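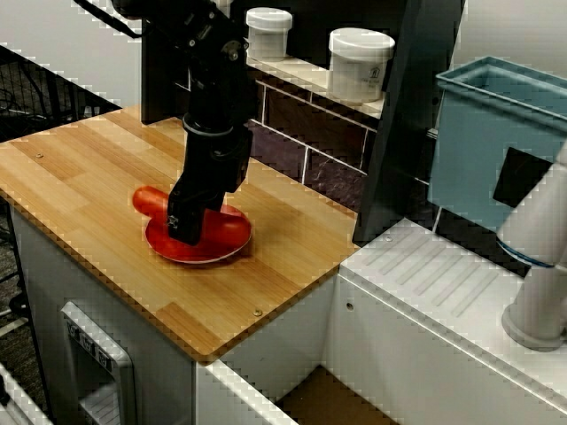

Yasaman Bakhtiari wrote to us last winter that her twins now set the table for every meal, bears included, and could we please make more plates. We could, and we did!

Jandley is a small workshop and shop for pretend kitchens and everything that goes in them. We love this stuff. Counters at a height where a four-year-old can really get to work, cabinets underneath for hiding the good snacks, plates in proper bright colors (red is still the one that leaves the shelf first), and play food that looks like lunch from across the room.

Meenakshi Tripathi started the shop with 22 play plates and a secondhand counter in her garage in Resby. These days we have 3000 square feet on Jumier Street, and the front 2000 are for playing – shoes off, sleeves up, stay as long as you like. The building itself went up in 1829 as a grain store, so the floor slopes a little and runaway peas end up by the door.

Most of our sets get tried out by the kids who come in on Wednesday mornings. They told us that the sink needed a place to put the dishes, that soup is boring, and that one sausage per kitchen was not enough. We listened to all of it – well, we kept the soup.

We also do repairs. If a hinge goes or a drawer sticks, bring it in, whoever made it. Old kitchens that families have outgrown go to the Sadeghi playroom down the street, cleaned up and with a fresh box of plates and food.

Come and cook something! The door is open from ten, and the kettle in the back is a real one.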